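Ermanno Costa
24/10/2018

I have decided to sort out the small containers in this apartment. All of them. The boxes, the tins, the trays, the things that are nearly boxes. Thread, for anyone with even less going on than me.

Background: when I moved in I owned 6 containers, and I knew what was in each one. Then I started keeping containers because they were good containers. You can see how a man gets into trouble.

First drawer. A mint tin with a smaller mint tin in it. The smaller tin has a button in it. The button matches nothing I have ever worn, and I've put all of it back exactly as it was.

Second drawer is where I keep the Zurnholm organizer, a modular system I bought so I would never have to do this again. It came in 450 parts if you count the labels. I used one label. It says LABELS.

My sister's advice, by phone: "If you can't see what's in it, you won't use it." Great. So by her rule I keep the clear boxes and lose everything else. Strong rule. Lasted until the Caruso cookie tin, which is dented and opaque and has a painting of a harbor on it, and I would go back into a burning building for it.

The cookie tin contains thread. Every cookie tin contains thread. I don't sew.

Brief pause for lunch. Ate standing up, as all the flat surfaces are in use.

Back. New system: trays for things I need this week, clear boxes with lids for small packets, tins for whatever I can't face. The tray situation is surprisingly glamorous. The clear box situation is mostly sauce, seeds, tea and little envelopes of stuff that came with other stuff.

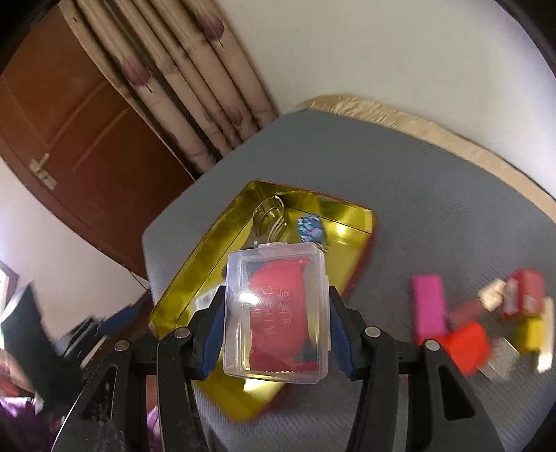
Rule for the clear boxes is one packet per box if the packet is going to burst, and the lid has to snap. If the lid doesn't snap it's just a dish with ambitions, and it goes in the bag by the door.

The bag by the door now has three lids in it and none of their bottoms. The bottoms are somewhere in the kitchen, living their own lives.

Someone asked whether I'd consider the Ellance drawer inserts. I looked. They come in a box. A really nice box, with a lift-off lid. I closed the page before anything could happen.

Current state of play: two drawers done, one shelf worse than when I began, and I've just found a tin under the sink that rattles. Not opening it tonight – maybe in the morning, with the window open.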